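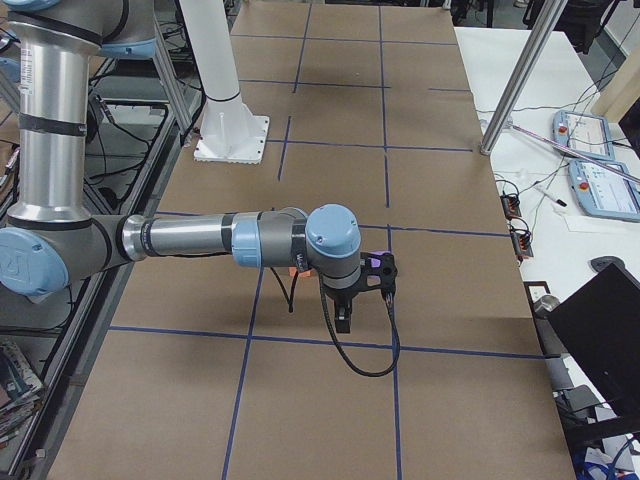
Covering a long table with kraft paper and taping a grid on it - how do I keep it flat and square?

Posted by Nwosu in Workshop and Craft Room

I want to cover a long work table in brown kraft paper and divide the surface into rectangular cells with blue tape. The cells are for laying out small parts before they are packed, one kit to a cell. The table top is 4000 mm long and the cells need to be 400 mm wide, so the division along the length is straightforward. The depth is less of a concern.

My first attempt was poor. The paper came off the roll with a strong curl, so I taped down one end, pulled it towards the other and ended up with a set of diagonal creases that will not press out. The tape lines were measured from the edge of the paper, which was not parallel to the table, and by the far end the grid was visibly out. When I lifted one line to correct it, the top layer of the paper came away with the tape.

What I would like to know:

Should the paper go down in one length or in several pieces with seams?
What is the correct order for the tape lines?
Is there a way to lift a line and re-lay it without tearing the paper?

The table is melamine, in good condition. I would prefer not to glue anything to it.

Jilach
Accepted by the original poster

One length if your roll is wide enough for the table. If it is not, run two lengths side by side and overlap them by 20 mm, with the upper sheet's edge facing away from where you stand. Parts and sleeves catch on an edge that faces you.

Deal with the curl first. Cut the paper 100 mm over length at each end, turn it so that the curl faces down, and leave it on the table overnight with boards along both ends. Most of the curl will go. Do not iron it. Kraft paper shrinks slightly as it dries and you will get ripples in place of the curl.

Fixing: start in the middle of the table, not at an end. Put a short piece of tape at the centre of each long edge, then work outwards in both directions, alternating sides and smoothing with the flat of your forearm. Fold the ends under the table top and tape them to the underside. Faint creases will remain and they make no difference to the use you describe.

Grid: measure from the table, never from the paper. Mark both long edges of the table in pencil at your 400 mm spacing. Lay the long lines first, the full length of the table, against a string or a straight batten. The cross lines go on top, each one from a mark on the far edge to the matching mark on the near edge. Check the diagonals of the first cell before you go on. If they agree to within 2 mm, carry on.

Decide at the start whether your dimensions run to the centre of the tape or to one side of it. Either works. Mixing them is a common cause of a grid that drifts.

As to lifting a line, use low-tack painter's tape, pull it back on itself at a shallow angle and do it the same day. After a few weeks it will take fibres with it whatever you do.

Bullow

I did mine with ordinary parcel tape and it was fine, although I have never had to move it. Lining paper is flatter than kraft if you have any left over from decorating. It marks more easily.

Harko

Agree with most of what Jilach says. Two additions.

Not every line needs to run the full depth of the table. If the cells at the back are a different size from those at the front, stop the cross line at the long line and start a new one from there. Press the cut end down with a fingernail, or it will lift within days.

Secondly, humidity. Paper laid in a cold, damp room will tighten when the heating comes on, and paper laid in a warm one will go slack later and bubble between the tape lines. Let the roll stand in the room for a day with the heating as it will normally be. I replace mine around 3 times a year and the sheet laid in April always lasts longest. Before lifting the old sheet, go over the pencil marks on the table edge again so that the next grid lands in the same place.

Nwosu

Thank you. Re-laid this morning from the middle outwards, curl side down, in one length. The diagonals of the first cell differ by 1 mm. I have used painter's tape and taken all dimensions to the left-hand side of the line. The ends are folded under but the corners are bulky - I will try cutting a notch out of each before folding next time.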